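Brotkörbe für den Frühstückstisch
Galerie, Stand 2020-04-12

Für das Frühstück in unserer Pension in Sadton haben wir neue Brotkörbe angeschafft. Die alten aus Weide waren nach fünf Jahren an den Ecken durchgescheuert. Auf dieser Seite zeigen wir das Modell Etgate, das es bei MacDonald in Watden auch einzeln zu kaufen gibt.

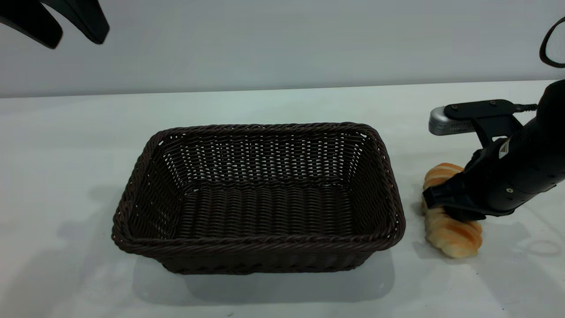 Das Modell Etgate ist rechteckig und hat 22 cm in der Breite. Bestellt haben wir es in Dunkelbraun, passend zu den Stühlen im Frühstücksraum. Die Ecken sind gerundet, die Seiten stehen leicht nach außen, und oben läuft ein dicker, gedrehter Rand um den ganzen Korb. Ein Croissant wie das neben dem Korb legen wir morgens immer zuoberst, damit es nicht gedrückt wird.

Zur Pflege: Krümel fallen zum Teil durch das Geflecht. Wir klopfen die Körbe nach dem Abräumen über der Spüle aus und gehen mit einer trockenen Bürste nach. Einmal in der Woche werden sie feucht abgewischt und stehen über Nacht offen im Regal. In die Spülmaschine kommen sie nicht.

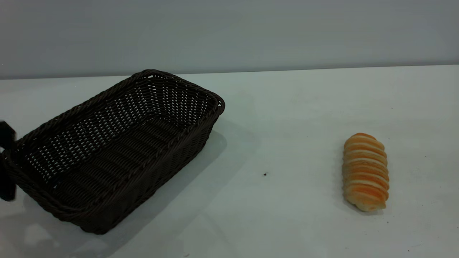 Unter das Brot legen wir an Sonn- und Feiertagen eine Stoffserviette, werktags nicht. Die Servietten werden bei 80 Grad gewaschen und müssen nicht gebügelt werden. Für längere Brote nehmen wir weiterhin das Holzbrett, Brötchen und Gebäck kommen in den Korb.

Die Körbe für die Terrasse folgen im Juli. Dort bleibt es bei der helleren Ausführung, bestellt ist sie schon.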